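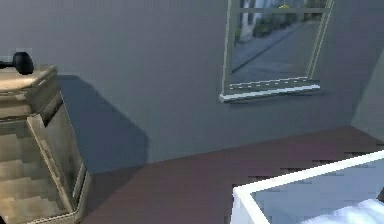

Quiet Rooms, Measured

Street noise reaches a room mostly through gaps around the window. In September, Aparecida Vasconcelos tested 172 rooms in Catmont and found the seals had failed in about 797 feet of joint.
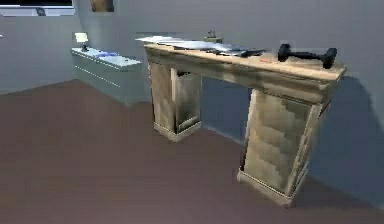 Replacing the seals took two passes per window. The first removes old compound down to bare stock; the second sets a bead five millimeters wide. Vasconcelos leaves the bead overnight before she repeats the reading.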